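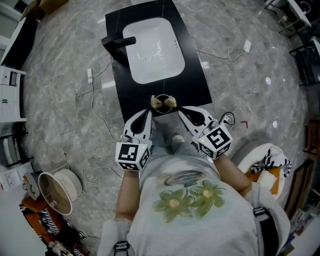

Subject: Re: [Erum-Home] black vanity top, hard water, and where to keep the sponges
Date: February 19, 2026

Hi Ifeoma,

I have had a black top with a white undermount basin for a few years, with the same hard water you have, so I'll take your questions in order. Your message is copied at the bottom for anyone on the digest.

White film on the counter. It is lime, and regular spray cleaner won't move it. Before you put anything acidic on it, find out what the top is made of. The paperwork for the Hemmin vanities gives the material on the first page, and if you don't have it the store can look it up from the order. If it is natural stone, leave the vinegar in the kitchen. Use a cleaner sold for stone and put up with doing it more often. Mine is solid surface and it takes diluted white vinegar fine. I wet a rag, lay it over the film for a few minutes, wipe, then rinse twice with plain water and dry it. The drying is what counts on black. I keep an old dish towel on a hook by the door for this and go over the counter once at night. Before I started doing that I was scrubbing every weekend.

Sponges. I would keep the small round container by the front edge if that's where you reach for it. Mine is clear plastic, and that helps me, as I can see when there is water standing in the bottom. Two sponges side by side is the most I would put in a container that size. If they are pressed together they stay damp where they touch, and that is where the smell starts. Stand them on their narrow edge if they will stay up. Empty the container when you dry the counter and put it through the dishwasher with the cups if the plastic allows it.

I use one sponge for the basin and one for the counter and faucet. If both are beige you won't remember which is which, so snip a corner off the basin one. I replace them on the first of the month. I used to buy the Plustero ones and they were all right, but plain ones wear the same and cost less. Whichever you get, skip the ones with a rough green back. They will dull a black surface, and you will see it every time the light comes in from the side.

Faucet. With the faucet coming in from the side, water runs back along the spout and sits at the base. On a black finish that leaves a pale ring. Don't use anything gritty and don't use a razor blade, which someone recommended here last May. I wrap a damp cloth around the base, leave it while I do the mirror, then work around it with a soft toothbrush. If the ring is hard, use a little dish soap and repeat it the next day. No vinegar on the finish unless the maker says so. A friend took the coating off hers that way.

Underside of the counter edge. You didn't ask about this, but with an undermount basin there is a seam where the bowl meets the top, and you can't see it standing up. Run a finger along it. If it feels slimy, clean it with the toothbrush and soap. If any of the caulk comes away on your finger, let it dry out for a full day and recaulk before you do anything else. Water getting in there will spoil a cabinet faster than anything you spill on top.

Cords. This is the one I would do first. A power strip should not be on the floor of a room with a sink in it, even if it has never gotten wet. Get it up on the wall or inside a cabinet on the side away from the basin, and make sure the outlet it is plugged into is a GFCI. If the outlet has no test and reset buttons it may still be protected from the breaker panel, but have someone check. Coiled slack on tile also collects hair and lint and makes mopping a pain. I cut my cords down to two, one for the fan and one for the toothbrush charger, and everything else gets charged in the bedroom.

Tile. For gray marble-pattern tile, warm water and a very small amount of dish soap is enough. Too much soap leaves a haze that looks like dirt, and then people add more soap. If you already have the haze, mop with plain water two days running and change the water halfway. Sweep first. Hotomik sells a flat mop with a narrow head that fits between my vanity and the drawer unit, but any small one will do.

My counter is 34 inches wide, and all I leave out is the sponge container, a hand soap and a cup. If you have open shelves nearby, the rest can go there.

Let us know what the top is made of when you find out. The answer changes if it's granite.

Ruth

----- Original message -----
From: Ifeoma Wike
Subject: [Erum-Home] black vanity top, hard water, and where to keep the sponges

Hello all,

We moved in over the winter and the bathroom came with a black counter, white basin, and a black faucet set at the side. I like how it looks, but an hour after I clean it there is a white film, worst next to the faucet. I don't know what the counter is made of. It is a Hemmin, that much I know.

I keep two sponges in a little container by the front edge and they start to smell within a week. Is there a better way to store them?

The floor is gray tile and looks streaky after mopping. There are also cords all over it, a power strip included, which I have not dealt with yet.

Thanks for any advice,
Ifeoma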